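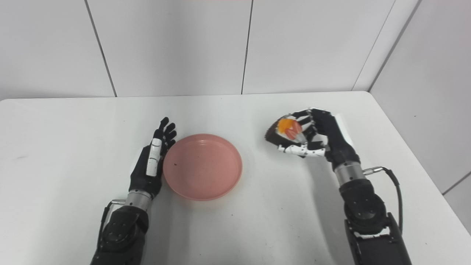
White tabletop and paneled wall.

About Ondel

Ondel is a private school of bookkeeping and office administration. It was founded in 2000 by Ginevra Ruggiero, who had taught evening accounting classes for several years and wished to offer adults a full course of study that could be completed while holding a job.

The school offers 2 certificate programs. The Certificate in Bookkeeping covers ledgers, payroll, sales tax and year-end statements. The Certificate in Office Administration covers business writing, records management, scheduling and customer correspondence. Each program is divided into four terms, and students may take up to five years to complete all required coursework.

Classes meet in the evening. Students who miss a class may attend the same lesson with another group, with the approval of the instructor. Attendance records are kept by the school office and are available to students on written request.

Noemi Martinelli has served as director of studies since the school moved to the Russo building. She is responsible for the curriculum, the appointment of instructors and the review of final examinations. Instructors are required to have professional experience in the subject they teach.

New students are admitted each February. Applicants must hold a high school diploma or its equivalent and must complete a short placement test in arithmetic and written English. Credit for earlier study may be granted after a review of transcripts.

Tuition is payable by the term. The current fee schedule, the student handbook and the refund policy may be obtained from the school office.

Page last updated 2023-06-27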